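Setting up a Kekard two-arm desk cell for binder handling

Last updated July 12, 2024

The Kekard quick start card says you can have the cell picking up office files in an afternoon. I have set up two of them and I don't believe the card. Plan on a couple of days, and plan on doing the camera step twice. What follows is the order I use now. It differs from the manual in several places, and I'll say where.

I'm assuming the arms are already bolted to their column and that you have Plaltow 2 running on the cell computer. If you're still on the first version of Plaltow, update before you do anything else. The calibration files don't carry over, whatever the release notes say.

Table and column

Push the table against a wall so it can't creep backward. The manual shows it standing free in the middle of a room, and that may be fine for a brochure. With arms pushing on a heavy file all day, mine moved enough to ruin the calibration by lunch.

Level the top, then level the column, then check the top again. Measure from the tabletop to the middle of the head camera lens. I use 632 mm. Kekard recommends something higher, but from up there the camera sees mostly the top edge of a standing binder and very little of the spine. Tighten the collar and draw a line across it with a paint pen. If the two halves of the line stop matching, the head has slipped, and you can stop blaming the software.

Don't strip the table bare. The sales demo always has one object on a perfect surface, and a cell tuned that way gets confused the first time someone puts down a pen cup. Leave the desk things you expect to have there later, toward the back.

Camera calibration

1. Switch the cell on and let it sit for half an hour. The card says you can start right away.
2. Turn off auto exposure in Plaltow (Camera, then Advanced). It comes back on after every update, so look each time.
3. Run the board routine with the target flat, then with the target propped upright. The manual asks only for flat. Binders spend much of their time upright, and a flat-only calibration reads the top of a tall object wrong.
4. Write down the error Plaltow reports. Ignore the green check mark next to it. I've had a green check on a calibration that missed the table by the width of a finger.
5. Save under a new name. The Save button overwrites without asking.

Showing it the moves

Plaltow learns the job from hand demonstrations seen from head height. The brochure says 1000 will cover any office object. I had 1856 before the cell could turn a full lever-arch binder from standing to flat without dropping a corner, and I would not call it reliable even then. Ignore the round number and go by what the arms do.

Use a binder with real paper in it. Work through the upright position, with both hands low, and the flat position, with one hand on the spine edge and the other on the cover. Move at the speed you would use if you were tired. Pause at each hold long enough to breathe in and out, or the segmenter will merge two grips into one and you'll be cutting them apart by hand.

Binder upright, then binder flat:
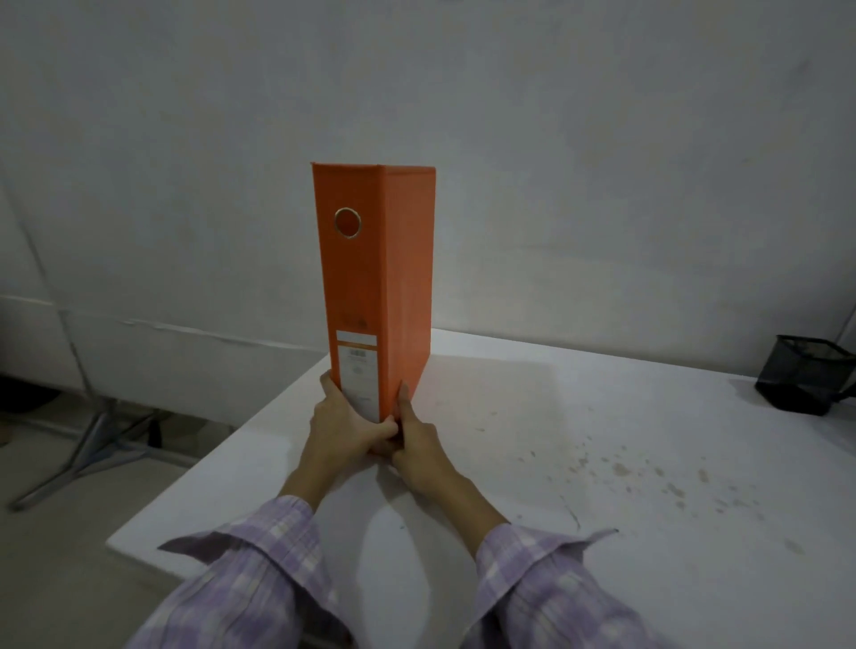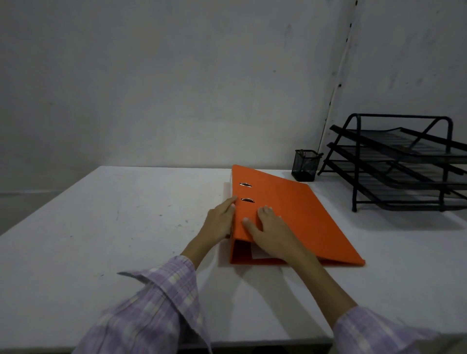 Ghada Abu Hammour wrote in to disagree with the pause. She says she gets cleaner splits by never stopping at all and setting the segmenter's minimum grip time to its lowest value, and that pausing taught her cell to hesitate before every lift. She also thinks the total matters less than how many different fill levels you use, from an empty binder to one that barely closes.

I tried her setting for a week. The hesitation did get shorter. I also got more false splits whenever a thumb slid along the cover, so I went back to pausing, but briefly. On the fill levels I think she's right, and I would do that from the start next time.

First run with the arms

Set the speed limit to the lowest step and keep a hand on the stop button. Begin with the binder already flat. Sliding it toward the column is the easiest thing the cell can do, and if that fails there's no point in trying the rest.

Then stand the binder up and have the arms hold it without lifting. Watch the base. If it walks sideways, the two grippers are squeezing at different heights, and the cause is nearly always the column and hardly ever the grip force. Raising the force is what the help page suggests. It hides the fault and leaves dents in the cover.

Only after that should you let it lay the binder down. Expect the cover to lift away from the pages on the way. The arms don't know the cover is hinged unless your demonstrations included it moving, and Plaltow's "articulated object" checkbox made no difference that I could measure.

Looking after it

Check the paint pen line every morning.

Wipe the lens with a dry cloth. The Farah wipes that come in the box leave a film, at least on my lens.

Rerun the upright half of the calibration once a week and compare the error with the number you wrote down. If it has doubled, do both halves.

Replace the gripper pads when they go shiny. The Zatow pads are cheaper and fit, but they're a little thinner, so recalibrate the closing distance if you switch. I'm still testing how long they last. The first set went on in December and one pad has already split at the corner.

Known problem: after a power cut the left arm sometimes starts with its wrist turned a full rotation the wrong way. Turn it back by hand with the brakes released before homing, or it will wind up the cable.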